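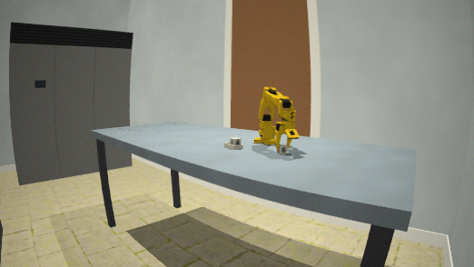 Erick says 17-Across is unfair and he'd have thrown the paper across the room. OK. Noted. He got it in the end, so how unfair can it be.

Thursday, after lunch. Grid workshop, puzzle no. 4 for Maltus.

Theme is still the hidden rivers one. Four long entries, river spanning the word break in each. Down to three usable this morning because INDUSTRIAL doesn't span anything, the river just sits at the front (INDUS). Orhun spotted it, I had looked at it for a week.

What survives:
CHEAP ORANGE - no, listed it again, that's nothing. Strike.
TOO DERMAL - struck, not a phrase, hides ODER though
VIDEO DEREGULATION - too long and ugly, also ODER
SOLO IRELAND TOUR - LOIRE hidden nicely, 16 letters so no good in a 15
MODERN - ODER inside one word, no break, against our own rule

So, not great. Need to decide if the break rule stays. Orhun Demirtaş wants it strict, all 4 spanning, else solvers feel cheated at the reveal. I'd settle for 2 and 2 but mixed themes always look like the setter ran out of ideas. Which I did.

Later - found HALF A RHONE-STYLE blend, no, visible whole word, useless. TURN ILEX (NILE, yes it spans, no it isn't a thing anyone says). MAIN ILEX same problem. What about AGAIN I LEFT. Spans three words. Reads like a diary. Parking it.

Fill, NE corner. Redid it twice. Had ERNE crossing ESNE, which is the sort of thing Ritgate sends back with a single question mark in the margin. Took out one block at the end of row 5, put it back symmetricaly on the other side, now the corner takes OPERA / TENOR / ASTER without fuss. Word count is up by 2. Fine.

SW corner not fine. Only S-plurals will go in. Leave until the theme entries are settled, no point polishing.

Clues, first pass:
OPERA - "Works with a lot of dying in it". Grammar off. "Work that may end with a long death"? Better.
TENOR - "General drift" or go musical? Next door to OPERA so general drift.
ASTER - "Fall bloomer". Been done a thousand times, keep, people need a way in.
TARE - "Weight to be subtracted". Erick Biwott wants "Empty truck's weight". His is shorter, use his.
ODOR - "Locker room problem"

On 17-Across: clue was "It's often drawn at night", answer BATH. He had BATS, then CART, defended both. Crossing at the T was a name, so he has a point there, half the solvers would be guessing. Changed the crossing name to a plain word. Clue stays. Curtains would be the obvious thing to think of and that's the idea.

Test solve from Taşdemir came back, puzzle no. 2. Finished, no errors, theme not noticed at all until after. Comment was "nice easy one, was there a theme?" Hmm. Needs a revealer in the last across row or at least a title that does some work. Kustitz puzzles always have a title, we've been too proud about it. Trying:
RUNNING THROUGH
CROSS CURRENTS - used by everybody
BANK TO BANK - I like this one. ask Orhun

To do
- theme list again, try SEINE and TIBER, been stuck on ODER too long
- ask Maltus if a 16-wide grid is allowed (would save the Ireland one)
- dupe check, I think AREA is in twice
- send Erick the new crossing, without comment
- SW corner

HOUSE INEDIBLES?? EINE no. Needs the S first. Going home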